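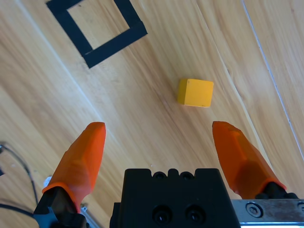

Call for Participants: Block Placement and Hand Steadiness Study
Biwott Motor Skills Group, Room 13

We are looking for adults to take part in a study of how people place small objects inside a marked area on a tabletop. The work is done seated or standing, at a wooden table, with painted wooden cubes and a square outlined in black tape. Sessions run through March.

What you will do

Each session lasts 55 minutes. You will pick up a small cube from a start position and set it down inside the taped square. The start position changes between trials, and so does the angle of the square relative to the table edge. Some trials are done at your own pace. Others are paced by a tone. In one block of trials you will look away from the table between picking up the cube and setting it down.

There are 60 trials per session with a break at the midpoint. A trial counts as complete when the cube is released and at rest, inside the tape or not. Cubes that land on the tape are scored separately. Please do not correct a placement after release - the first resting position is the one we measure.

Who can take part

- Age 18 or over
- Normal or corrected vision (bring your glasses if you use them for close work)
- Able to grip and lift a small, light object with either hand
- No hand, wrist or elbow surgery in the past 26 weeks

Left-handed participants are especially needed. Current staff of Biwott and Plustunside are not eligible. If you took part in the earlier Hornex stacking study you may still apply, but say so in your message.

Before you come

Remove rings and bracelets from both hands. Do not apply hand cream on the day of the session. Long sleeves should be rolled or pushed up above the wrist. Lockers are available for bags and coats.

Payment

Participants receive $26 per completed session, paid by check or gift card at the end of the visit. If you stop early you will be paid for the portion completed. Parking in the Plustunside lot is free with a pass from the front desk.

Data

We record placement position, placement angle and time to release. Your name is stored apart from the results and is deleted when payment has been processed. You may withdraw your results up to 13 days after your session.

How to apply

Write to Godfrey Mollel, study coordinator, at the Biwott front desk or through the contact form on this site. Include your age, which hand you write with, and whether mornings or afternoons suit you better. The first session of the day starts at 9:15 a.m. and the last at 4:00 p.m. You will receive a consent form with your confirmed time; read it before you arrive and bring any questions with you.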